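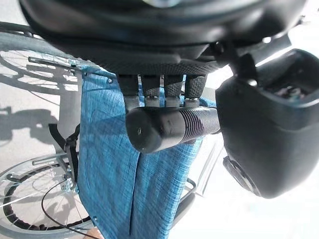

Posted by Hamish Shearer on March 22, 2019
Filed under: Bags and bits, Getting out and about
4 comments

The Joltano wheelchair bag: four months of shopping, rain and squashed bananas

My mum has been through a lot of bags. There was the tote that came free with a magazine (handles too long, dragged on the tyre), then my old school rucksack worn backwards over the chair, which worked fine until she wanted something out of it and I had to stop on a hill, and then a very cheap thing from the market with a zip that gave up before we'd got to the car park. So when my sister sent me a link to the Joltano with the message "JUST GET THIS ONE PLEASE", I did as I was told.

It cost £30, plus postage, from Wendt, the mobility shop on the ring road. You can buy it in the shop too but they only had the purple out on display and Mum has views on purple. We went for navy. It weighs 312 grams empty according to the label, and I put it on the kitchen scales and the label is right, which pleased me more than it should have.

What you get is a boxy sort of bag, taller than it is wide, with one big main section, a zipped pocket on the front, and a mesh pocket on each side. The lid is a flap with a zip under it, and there's a grab handle on top so you can carry it about once it's off the chair. Inside there's a key clip on a bit of elastic. I thought the key clip was a silly extra and now I wouldn't be without it — I haven't had to turn out the whole bag on the doorstep once since we got it.

The main section is properly roomy. On a normal Saturday-morning sort of shop we can get in two pints of milk, a loaf, Mum's library books, her cardigan, a second cardigan in case the first one is wrong, and whatever she has found in the charity shops. It keeps its shape because there's a stiff panel in the base, and that base lifts out for washing. The first time I took it out I couldn't get it back in again and said some words. You have to bend it slightly and feed one corner in first. There was a leaflet explaining this. I had recycled the leaflet.
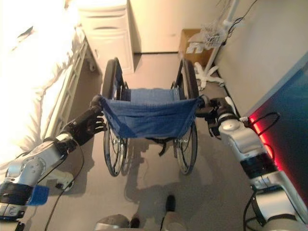
Fitting the bag is where most of the others have let us down, so I was watching this bit closely. The Joltano has two wide loops at the top with a buckle on each, and a thinner strap lower down that goes round the frame to stop it swinging. The loops are adjustable and they undo fully, so you can put them on without having to lift the bag over anything. If you've got the ordinary kind of folding chair, with a push handle on each side at the back of the backrest like the one in the photo, you just drop a loop over each and pull it tight. Push them right down to where the handle meets the upright, or you'll be fighting the straps for somewhere to put your hands. I got that wrong for the first fortnight and kept catching my little finger in a buckle.

The lower strap is the weak point, if I'm being picky. It's narrow, it's slippery and it works its way loose when you go over cobbles. We live in Tralcombe, so that's every trip. I've ended up tying a knot in the spare end, and it has held ever since. A bit of rubber on the inside would have sorted it, and I've written to Joltano to tell them so. (No reply yet, I'll add a note here if I get one.)

Now, weight. I can't say this loudly enough to anyone new to pushing a chair: don't fill a back bag to bursting just because it'll take it. A heavy bag hung high up at the back makes the chair keener to tip backwards, and you'll notice it most going up kerbs, or when the person gets out and leaves the bag on its own. Mum stood up outside the bakery in our first week and the whole chair had a go at sitting down behind her. I caught it. The bananas were underneath by then and didn't make it. These days anything heavy goes in the bottom of the bag and anything really heavy, potatoes or cat litter, goes in my own rucksack and I carry it like a mule. Take the bag off before anybody gets up, if you can.

Rain. The listing says "showerproof" and I'd say that's fair. We got caught on the seafront in a proper downpour in January and the books came out dry, apart from one that had been poking up against the zip. The mesh pockets obviously aren't going to keep anything dry, so don't put tissues in them. Mum puts tissues in them.

Reflective strips: yes, there's one across the front flap and one down each side, and they show up well in headlights. My neighbour spotted us coming home from the bus stop one evening by the strips alone. That's a big plus in my book, seeing as most of the bags I looked at were plain black all over.

I should say that before this I very nearly bought the Bivosa, which is the posh one. I had a look at it in the shop and it's lovely, softer fabric and a nicer zip, and it has an insulated bit for sandwiches. But it was a good deal dearer, it's shallower, and the loops don't undo, you have to thread them on from the end. That would drive me round the bend in a car park with the wind blowing. If you mostly leave your bag on the chair and don't fold it up much, the Bivosa might suit you better than us. We're in and out of the car all day long, and the bag has to come off every time.

A word on washing. It says hand wash only. I put it through the machine on cold, inside a pillowcase, base panel out, and it was fine. Don't blame me if yours isn't! It dried overnight over the bath and the navy hasn't faded that I can see.

Things I'd change, then. A better lower strap. A second clip inside, for Mum's purse. Zip pulls big enough to use with gloves on — I've put loops of ribbon through ours, and she can manage them herself now when the bag's on her lap, which she couldn't before. And perhaps a colour somewhere between navy and that purple.

Would I buy it again? Yes, and I've already told my aunt to get one before her trip in April. She's ordered it in the purple.

Price paid: £30
Bought from: Wendt
Marks: 4 out of 5, the missing one is for the strap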